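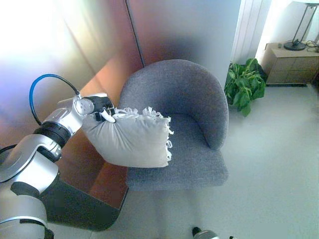 Posted by the blog owner on 2021-05-10 | Filed under: Home, Small Corners

So I have become a person who spends an entire morning on one throw pillow. It's the white one with the tassels, and it goes (or it's supposed to go) on the gray tub chair in the corner. I love that chair. I've had my eye on one like it ever since we stayed at the Gelness, a little hotel outside Runadbridge with chairs so round you sort of got hugged when you sat down. I went home and priced one, got quoted $728, laughed, closed the tab, and then thought about it every day until November, when a shop in Arnby put theirs on sale for almost $600. Reader, I bought it.

The thing with a tub chair is that the back and the arms are all one curve, so there's no proper corner to stuff a pillow into. On our old couch I could just throw one at the end and walk away. On this chair it slides, or it sits bolt upright in the middle like it's waiting for a bus, and then there's no room for an actual human.

What I've been trying lately is setting it on a slant at the front left of the seat, with the fringe lying back across the gray. I like how the white threads fan out over the weave! You really see them there. It does hang over the edge quite a bit, so I don't think it's the forever spot, but against the copper-colored wall it looks so much warmer than I expected from a gray chair and a white pillow. 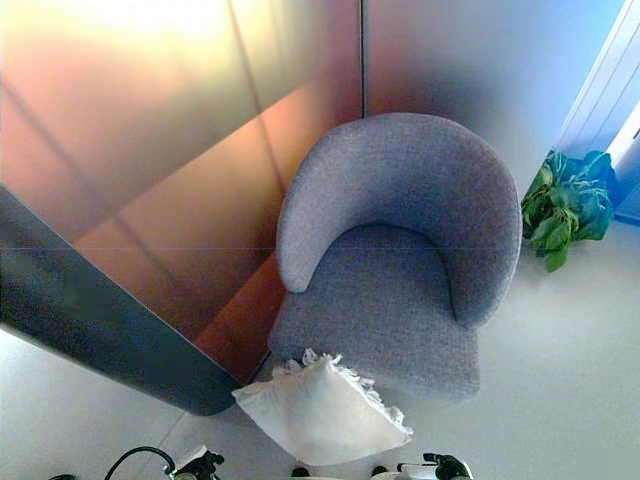 Let's talk about that wall

I get asked about it more than anything else in the room. The panels are glossy and they pick up everything, so one end is pale gold and then it goes all amber and rusty lower down by the chair. I was nervous about it. My first thought was that everything near it had to be quiet, and that's how I ended up with so much gray - gray chair, pale gray floor, light gray on the next wall over. I did try an orange pillow for a week and it was just too much. It lives in the bedroom now and is very happy there.

The white one came from Odoi. It's their 18 inch cover and I bought the insert separately, a size up, so it stays nice and plump. I'd do that again with any cover, they always look a bit sad with the insert in the matching size.

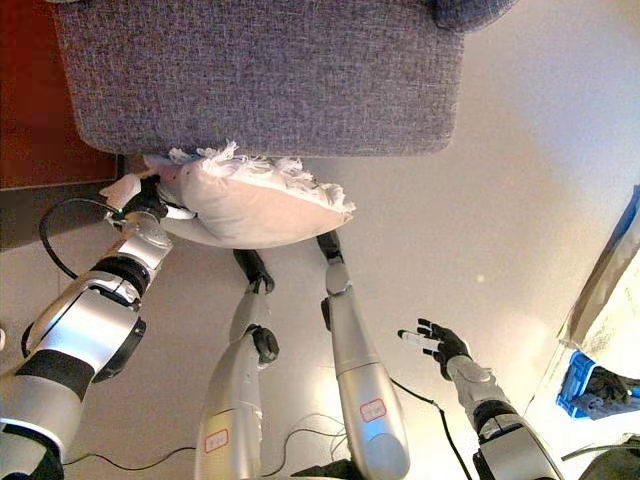
Fringe is a commitment, I'll say that much. I bought this cover thinking of neat little tassels and for a while I combed them out with my fingers every time I walked past, which got old fast. These days I let it go ragged, with the wispy bits sticking up every which way along the edge, and I think I like it better. It also means that when the pillow ends up down on the floor below the seat I don't fuss over it. I pick it up by a corner, give it a good shake and put it back. The cover gets washed inside out in a mesh bag, cold, and I lay it flat over the drying rack - the dryer turned my last fringed one into one big knot and I had to cut it apart with nail scissors.

Next up is a lamp for that corner. I've narrowed it down to 2 and I keep changing my mind, so if you have strong feelings about brass next to copper, please leave them in the comments!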